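Akpalu jewellery sale opens for viewing
12 September 2022

Skosimia has taken in 257 pieces of jewellery for its charity sale, up from 100 in July. Organiser Gifty Abugri is still sorting beads, bangles and watches into lots.

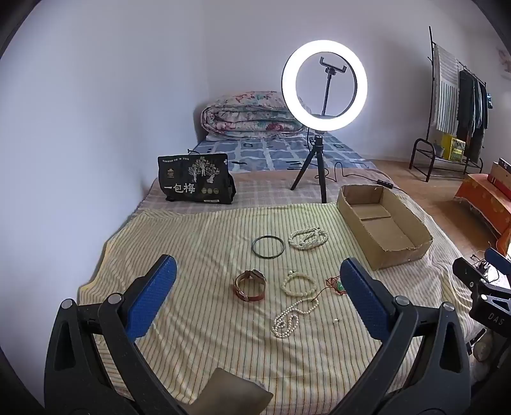 Pieces spread out for sorting, among them a watch and strings of beads.

Pendants will be sold on their cords — a green one on red cord is already listed — and single earrings will go in a mixed lot. 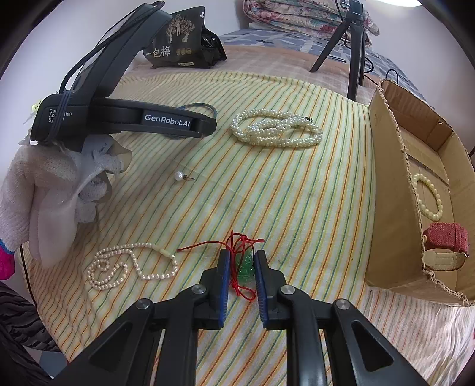
How to take part

Lists are available from the Rirnavico shop in Akpalu.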